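# About the Posow Equipment Planning Office

The Posow Equipment Planning Office advises schools, colleges and small manufacturers on the purchase of robots and automated machinery. It was established by Toshiko Ishida, who remains its Director, and has its main office in Sugiyama. A second office, at Dotow, handles tenders and supplier contracts.

Our clients usually approach us before a budget has been set. We review the work they wish to automate, the floor space and power supply available, and the staff hours needed for training. A written plan follows, covering purchase price, delivery, installation, insurance, spare parts and servicing over 3 years. Clients are free to take the plan to any supplier. We accept no commission from manufacturers.

## Fees and planning periods

The standard planning fee is £1370. Where two sites are to be assessed under one budget, the fee is £1615. Both fees include one revision of the plan, provided it is requested before an order is placed. Institutions whose financial year closes in March are advised to contact us by December.

## Trials before purchase

Chie Kuroda, Head of Technical Assessment, is responsible for the Welludia programme, under which proposed equipment is modelled in simulation before money is committed.
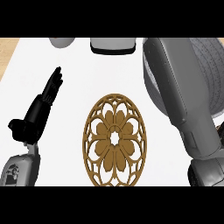
Reach and clearance have a direct bearing on cost, and an arm that is too large for its bench may oblige a client to buy new furniture as well. In the simulated layout, the grey right arm passes over one side of the white table, close to the bronze-coloured medallion, while the black hand on the left is held flat with its fingers together. Layouts of this kind are considered with the client when table sizes and arm positions are being settled. Hands are priced separately from arms in all our plans, as the two are often replaced at different times.

Enquiries concerning Welludia should be addressed to Ms Kuroda at the Sugiyama office. General enquiries may be made to either office between 9 a.m. and 5 p.m.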